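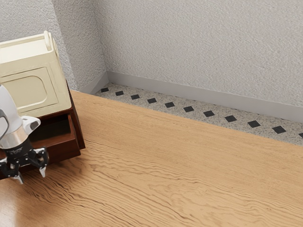
Why does oak show such bold grain when maple looks nearly plain?

Oak grows large, open pores in spring and much smaller ones in summer, so every year leaves a coarse band next to a smooth one. Maple scatters small pores evenly through the whole year's growth, and its rings stay faint.

Wood grain

Wood grain is the pattern and direction of the fibers in a piece of wood. The word covers several things at once: the lines seen on a surface, the way the fibers run through a board, and the feel of the wood under a plane or a fingertip. Woodworkers switch between these meanings freely, sometimes in the same sentence!

How grain forms

A tree adds a layer of wood just under its bark each growing season. In places with cold winters, the early part of the layer is made quickly and the later part slowly, and the difference between the two shows up as a ring. Cut across the trunk and the rings appear as circles. Cut along its length and the same rings turn into stripes, arches and long flames — one of the great pleasures of opening up a log.

Figure

Figure is the decorative side of grain. Curly figure comes from fibers that ripple as they grow, bird's-eye from tiny dimples in the rings, and burl from knotty growths where the fibers swirl in every direction. Quartersawn oak has its own prize, the bright flecks called ray fleck, made by ribbons of cells that run from the center of the trunk toward the bark.

Sawing

The same log can give very different boards depending on how it is cut. Plainsawn boards, taken straight through the log, have wide arches and wavy lines. Quartersawn boards have straight, close stripes and move less as the seasons change. Riftsawn boards have the straightest lines of all but waste the most wood.

At the old Pillorano sawmill, oak was sorted into 12 grades by grain alone, and a surviving stock book lists 958 boards set aside for tabletops. The nearby Stekano mill got by with 10 grades and sold its wildest boards cheaply to chair makers in Lonton, who loved them.

Working with grain

Planing with the grain lifts a clean shaving. Planing against it can tear out small chips, especially around knots, where the fibers change direction. Wood also splits far more easily along the grain than across it, and for that reason chair legs and tool handles are best made with the fibers running the full length.

Finishes

Oil deepens the color of most woods and makes curly figure seem to shift as the viewer moves — a wonderful effect on a large panel. Stain settles into open pores and darkens them, so it makes oak look bolder. On pine it can do the reverse of what the eye expects, turning the pale early bands darker than the late ones.

See also: Growth ring, Knot (wood), Ji veneer, Wood finishing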